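Block pusher build, part two: the arm finally lives on the bench

Posted by pkollar, Jul 3, 2018

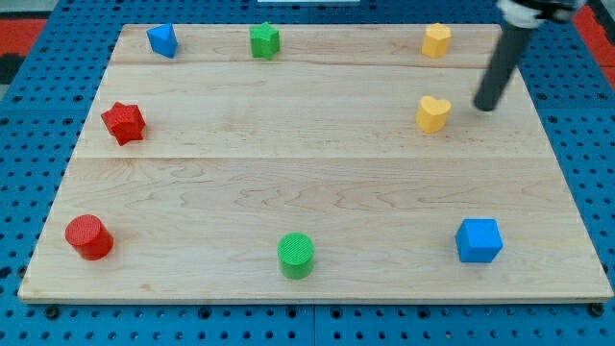
Hello again everybody, and thank you for all the kind replies to my first thread. I'm still working out of the shared shop in Plinbridge, where I get a corner of the long bench as long as I sweep up after myself. The plan hasn't changed: a small arm with a plain rod on the end, no fingers, that slides shapes around a maple-colored board when I type something like "push the red star to the blue cube." I've now logged 1,630 pushes, and the cylinders are driving me up the wall. The cube goes where you send it — the cylinders wander off to one side if the rod is even a hair off center. Has anyone got a trick for that?

Peter Kollár

halia_makes:
Peter, so nice to see this moving along! I had the very same trouble with round pieces on my own table. I slowed the arm way down, to 15 mm per second, and made it stop and look again after every short push. It takes forever (my kids gave up watching) but the pieces quit drifting.

Barasa:
I'd go the other way on this. Slowing down hides the problem. I think you want more friction under the blocks, so I'd stick thin felt on the bottoms and leave the speed alone. I did a batch of 50 pushes with felt and 50 without, and the felt ones were much easier to steer.

halia_makes:
Felt picks up sawdust, though, and he's in a wood shop. Mine went bald and lumpy inside of two weeks.

bekport_bill:
What about the seams in the board? If those planks have moved at all over the winter, a block will catch on the joint and spin. Run a fingernail across before you buy anything.

pkollar:
Bill, I went and did just that, and one of the joints does have a tiny lip to it. I'll scrape it flat tonight and put on a little paste wax. Halia, I'm going to try your stop-and-look idea first, as it only costs me time. Barasa, I haven't ruled out the felt, I promise — I may do just the two cylinders and leave the stars alone.

Barasa:
Please don't wax it! You'll make it slicker and the cylinders will be worse than ever. Scrape it, sand it, leave it bare.

pkollar:
All right, all right, no wax. I'll run 200 pushes on the bare board and post the log here, good or bad.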